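主题乐园家庭出游安全检查表（附逐项评语）

适用：带三到十二岁孩子、在园里待一整天的家庭
整理：Anas Helmy
版本：第九版，十月修订

先说两句。这张表最早是我贴在冰箱上的一张便条，后来亲戚来要，邻居来要，孩子同学的家长也来要，越写越长，现在已经有31项了！我自己特别喜欢逛乐园，过山车坐几遍都不腻，所以请放心，这张表绝对没有劝大家少玩的意思。把该看的看一遍，进了园门就可以撒开了玩。

括号里的“过”“待办”“不适用”是我们家上一次去Camenzind乐园时的实际结果，评语也是那次写的，没有删改。您打印的时候把结果栏划掉，填自己的就好。

一、出发前一晚

1. 门票、预约码、停车凭证都在同一部手机里，并已截图。（过）
评语：Camenzind入口那一片信号很差，上次在闸机前刷了好半天刷不出来。截图，一定要截图！另一个大人的手机里也存一份。

2. 量过孩子身高，穿着当天要穿的鞋量。（过）
评语：老二差一点点到“峡谷飞车”的线，提前在家里讲清楚了，到了现场他虽然撅嘴，但是没哭。比在队尾排到头再被拦下来强太多了。

3. 看过当日停运项目表。（过）
评语：官网晚上更新。水上漂流那天检修，我们就没带换洗的裤子，背包轻了一大截。

4. 常用药、过敏药放在随身小包里，不放寄存柜。（过）
评语：老大对花生过敏，药装在橙色拉链袋里，全家人都知道是哪一个袋子。孩子自己也要会说“我过敏，药在橙色袋子里”，我们在车上练了好几遍，她觉得很好笑，可是真的记住了。

5. 手机、充电宝充满。（待办）
评语：充电宝只有一半电，我的锅。下午四点就开始到处找插座，这一项以后改到晚饭前做。

6. 鞋子至少穿过一周，不穿新鞋。（过）

7. 每人一件薄外套。（过）
评语：白天热得要命，可是晚上等花车的时候风从湖面上吹过来，孩子坐着不动，一会儿就凉了。薄的就行，能卷起来塞进包侧面的那种。

二、停车场和入口

8. 拍下停车区号和最近的灯柱号。（过）
评语：Trustov停车场分得很细，颜色、字母、数字三样都要拍到。玩到晚上九点多出来，脑子是糊的，全靠照片！

9. 下车先让孩子手扶车身站好，大人再搬推车。（过）
评语：这一条是我最想推荐给大家的。“手贴车门”四个字，喊一声，两个孩子就像磁铁一样贴过去了。

10. 推车刹车、安全带扣、遮阳篷逐个试过。（过）
评语：左后轮的刹车有点松，踩两下才锁住，回家已经拧紧。

11. 给孩子拍一张当天全身照。（过）
评语：衣服、鞋、帽子都要拍到。万一走散，给工作人员看照片比嘴上形容快得多。

12. 孩子手腕上写好家长电话。（过）
评语：写在手腕内侧，外面涂一层透明的液体创可贴，出汗也不容易掉。手环也可以，不过老二会把手环摘下来当弹弓。

13. 约定走散后的集合点，大人小孩都走到那里看过一次。（过）
评语：我们选的是大喷泉旁边的钟楼，远远就能看见。光在地图上指一下没有用，一定要走过去摸一摸那根柱子。六岁以下的孩子不要让他自己往集合点走，教他站在原地，找穿园区制服、戴名牌的人。

14. 认识一下制服和名牌长什么样。（过）
评语：入园时跟检票员打个招呼，孩子顺便就认识了。检票的那位阿姨还送了贴纸，开心！
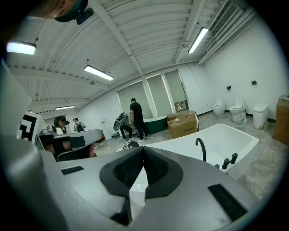
三、坐项目之前

15. 每个项目门口的身高和健康提示，看完再排队。（过）
评语：同一个乐园里，不同项目的要求不一样，有的还分“可独自乘坐”和“须成人陪同”两条线，别只看第一条。

16. 帽子、眼镜、钥匙放进带拉链的口袋。（待办）
评语：我的帽子在Gevus大摆锤上飞了。工作人员说闭园以后才能捡，第二天打电话去问，居然真的找到了！但是还是待办，因为我没有做到。

17. 长发扎起，卫衣帽绳塞进衣服里。（过）

18. 压杆或安全带由工作人员检查后，自己再轻轻推一下。（过）
评语：孩子的那一边也推一下。觉得松，马上举手喊，不用不好意思。我们喊过一次，工作人员很和气，重新压了一下，整列车也就多等了片刻。

19. 孩子临时说不想坐，就不坐。（过）
评语：老大排到最前面忽然反悔，我们从旁边的小门出来，去买了冰沙。下午她自己又要求去坐，坐完连坐三遍。不逼她，她反而更喜欢了。

20. 一个大人不同时带两个都需要陪同的孩子上双人座项目。（过）
评语：问一下有没有“家长轮换”，Camenzind大部分大项目都有，排一次队，两个大人可以先后上，特别好用。

21. 吃完饭至少歇一会儿再坐旋转类项目。（过）
评语：这段时间正好看室内演出，有座位，有冷气，我还眯了一小会儿。

四、中午和天热的时候

22. 每人一个水壶，能在园内续水。（过）
评语：地图上的续水点很小，提前用笔圈出来。靠近Kevel小镇的那个水最凉，强烈推荐。

23. 防晒两小时补一次，耳朵和脚背别漏。（待办）
评语：耳朵记得，脚背忘了，老二晚上脱鞋以后脚上有一条清清楚楚的凉鞋印。

24. 气温到27度以上，中午安排室内项目。（过）
评语：这是我们自家的线，您家孩子怕热就再往下调。孩子脸红、不说话、走路拖脚，就是该进阴凉处了，不要等他喊累。

25. 推车遮阳篷上不盖厚布。（不适用）
评语：老二现在基本不坐车了，推车主要用来拉水和外套。有小婴儿的家庭请认真看这一条，盖住以后里面会闷得很快。

26. 点餐时主动说明过敏，并看一眼配料单。（过）
评语：Kevel小镇的面包房会把配料册子拿出来给你慢慢翻，服务真是没得说。冰淇淋车的勺子有可能混用，我们就买带包装的。

27. 餐位旁边的热汤、热饮放在桌子中间。（过）

五、晚上花车和散场

28. 看花车的位置离出口或岔路近，孩子坐在大人前面。（过）
评语：提前四十分钟去就够了，不用一下午守在那里。我们坐在岔路口的路沿上，花车转弯时会慢下来，演员跟孩子挥手挥了好久，比正中间还好看！

29. 散场时等第一拨人流过去再走。（过）
评语：别急。留一包饼干在这个时候吃，边吃边复盘今天最喜欢哪个项目，人就散得差不多了。烟花太响的话，给小的戴上隔音耳罩，老二戴着耳罩看完全程，还拍手。

30. 离园前清点：人、手机、钥匙、药包、外套。（过）
评语：人排在第一个。我每次都大声念出来，孩子们跟着应。

31. 开车的人清醒，不清醒就先在车里歇一歇或换人开。（过）
评语：那天手表上一共走了有些离谱的步数，上午还没过完就到3,653步了。回程换我太太开，我在副驾驶负责递水和放歌。

补充说明

有朋友问，31项是不是每次都要逐条打勾。第一次去建议全打，熟了以后看第4、9、13、18、30这几项就可以，其他的慢慢会变成习惯。家里有老人同行，请另外加上轮椅租借点、电梯位置和休息长椅；Camenzind的轮椅在入口右手边租，旺季早上去得晚就没有了。

还有朋友问防走失牵引绳要不要用。我们家老二三岁时用过，人多的路段很管用，上项目前必须解下来收好，绳子不能带上任何会动的设备。

本次待办：第5项、第16项、第23项。
下次去之前要做的：买一顶有下巴绳的帽子，只在走路时戴，上项目照样收起来；再配一支小的防晒棒，专门涂脚背；打电话问清楚冬季水上漂流的检修安排。

发现漏项的朋友请给我留言，写上是哪个园、孩子多大，我会加到下一版里。上一版的第20项就是一位读者提的，谢谢你！

Anas Helmy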